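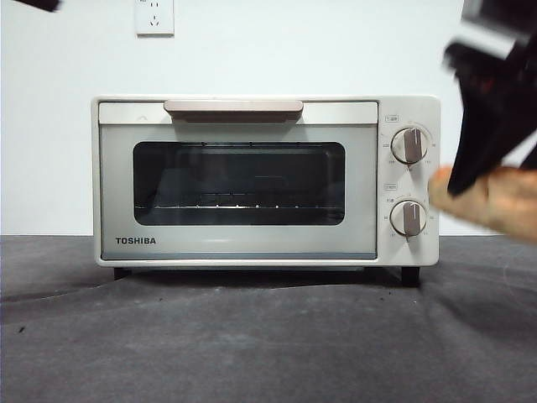
Does a countertop oven have to go back to the store if it falls under the new take-back rule in Tastbridge?
Only if the owner wants the free option. The rule obliges larger retailers to accept small appliances at the counter, but residents may still use the municipal drop-off site for the same items at the existing fee.

The Tastbridge small appliance ordinance takes effect in October. It applies to any store with more than 2,958 square feet of sales floor that sells plug-in household goods. Such stores must accept used appliances with no side longer than 28 inches, whether or not the customer buys a replacement. Smaller shops are exempt but may sign up.

Covered items include toasters, toaster ovens, kettles, irons, hair dryers, fans and vacuum cleaners. Microwave ovens are covered if they fall under the size limit. Air conditioners, dehumidifiers and anything else containing refrigerant are excluded and remain subject to the existing appointment system. Loose batteries are handled separately, and cordless devices must be handed in with the battery removed where the design allows it.

Each customer may return up to three items per visit. Stores cannot ask for a receipt or proof of purchase. They may refuse items that are leaking, broken open or contaminated with food or grease to the point that staff cannot handle them safely. A refusal has to be recorded along with the reason.

Collection will be carried out by Postex under a contract with the city. The company will supply lidded steel cages and empty them every 12 days, or sooner if a store reports a full cage. Material goes first to the Soylu sorting hall on the east side of town, where power cords are cut off and glass parts are removed. The remaining housings are shredded, and the output is separated into steel, aluminum, copper and mixed plastics. Working appliances are not tested or resold under the present contract — a point raised by several residents during the comment period.

Zastetti, the largest housewares retailer affected, said its two Tastbridge stores will place the cages next to the customer service desk. The company asked for a longer lead time on signage, and the city agreed to postpone enforcement of the signage section until the second collection cycle.

Stores that fail to provide a collection point will receive a written notice before any fine is issued. The fee at the municipal drop-off site does not change. Opening hours there also stay the same, with the last vehicle admitted at 4:30 p.m.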